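Chapter 9
What a demonstration is worth

After reading this chapter you should be able to say what a hand-held gripper records and what it leaves out, and to ask awkward questions of a success rate.

In September a group led by Asuka Kudo reported that a robot arm had learned to tidy shelves from 460 demonstrations, none of them made with a robot. People carried a gripper fitted with a wide-angle camera, did the job by hand, and a program called Sarkik turned the recordings into training data. The arm was then tested 133 times. The paper's title calls the result "general tidying".

That is a large claim, and much of this chapter is spent cutting it down to size. The method itself is sound enough. A person with a gripper works faster than a person steering an arm from a desk, and the camera sees the job from where the robot's own camera will later sit. Printed square markers on the fingers let the software work out how far they have opened. So far, so good.

The trouble starts with the word "general". Baoshan Lei, who repeated the study with the Jusetti arm, kept the recording method and changed the shelf. Her success rate fell by more than half. She had 702 demonstrations to work with, so a shortage of data is a poor excuse. Her own view – and I share it – is that the first system had learned one piece of furniture rather well.

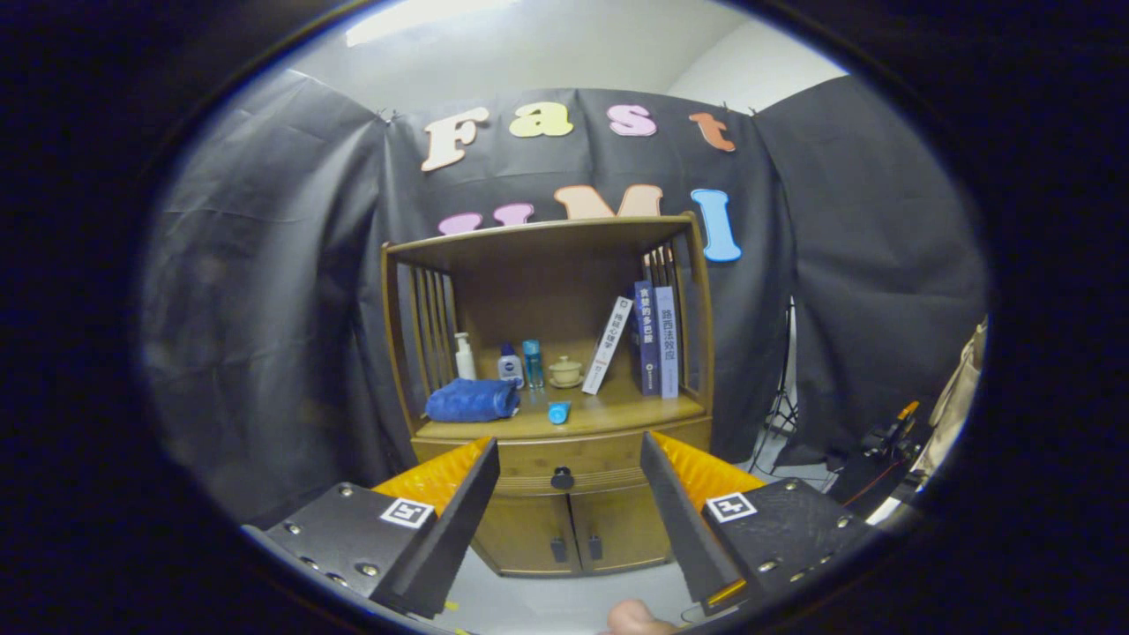

A second doubt concerns the person holding the tool. Human wrists correct small mistakes without our noticing, and a recording keeps the movement but has no record of what the hand felt. If a book starts to slip, the demonstrator tightens up in time. The robot has only the picture and the path to go on. Kudo's paper gives this problem one sentence.

Section 9.1 sets out how finger position is recovered from the markers. Section 9.2 looks at how test shelves are chosen, and by whom. Before reading on, write down what you would need to see before you used the word "general" yourself, and keep the note for the exercises in Section 9.4.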